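Robot Cell Faults, Handout 2
Catalina Urrutia

Case A: wrong grip on a wire harness

In the Leka cell the gripper must take one harness by its connector from a yellow tray. The fault log of December shows 11 stops of this type. The connector is small, and the wires of one harness can lie across the wires of another. When the arm lifts, a second harness may come with it.

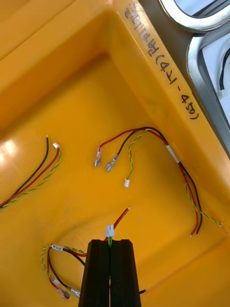
Fig. 1. Gripper closed on one harness, other harnesses in the same tray.

Please note the force limit. The operator had raised it to stop the slipping, and the crimp was damaged. The correct action is to stop, open the fingers and pick again.

Case B: collision over the shared tray

Two arms serve four bins and one steel tray in the middle. The left arm started before the right arm had left the tray zone, as the "zone free" signal was set 400 ms too early. Check also the cables of each arm, which need free space when it turns.

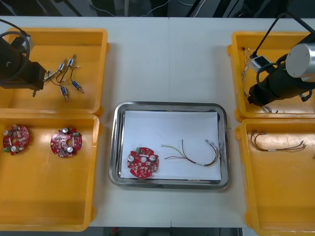
Exercise for next class

Write the restart procedure for Case B. Who must confirm that the zone is free?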